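Interim report to the Prako Fund: Dmytriv Lane orchard and community kitchen

Period covered: May to November

The grant of £4000 was paid in May and most of it has now been spent. The remainder is set aside for winter pruning and a second water butt.

Planting is finished. We put in 11 apple trees along the south side of the lane, all on half-standard rootstock from the Hekus nursery. Two came with damaged roots and were replaced free of charge. The stakes and guards went in the same week.

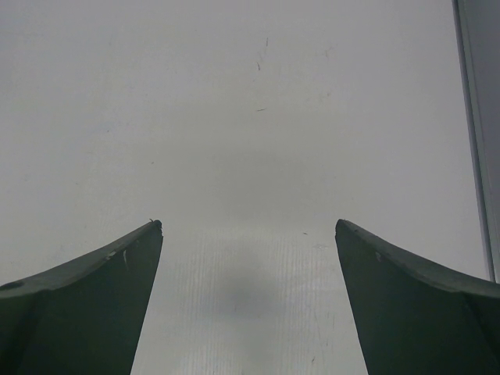 The dry spell in July meant more watering than we had planned for. The tank on the Rerketti allotments was shared with us until September, and the council has since agreed to a standpipe at the top gate. We will pay £500 towards the pipework, as set out in the revised budget.

The kitchen sessions began in August and we ran 4 before the end of the month. Chutney and bread were the best attended. The session on bottling fruit had to be moved to the evening and fewer people came, so we will try it again on a Saturday-style morning timetable in spring.

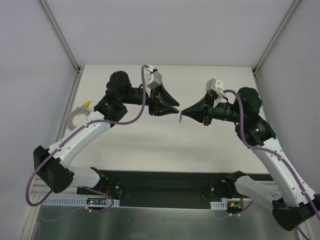

Spending on jars and sugar went over the estimate. Printing came in under it, and the two nearly balance. Receipts are attached in the usual form.

Still to do: mulching, labels for the trees, and a safer surface on the path by the bottom gate. We have one quote for the path and are waiting for another.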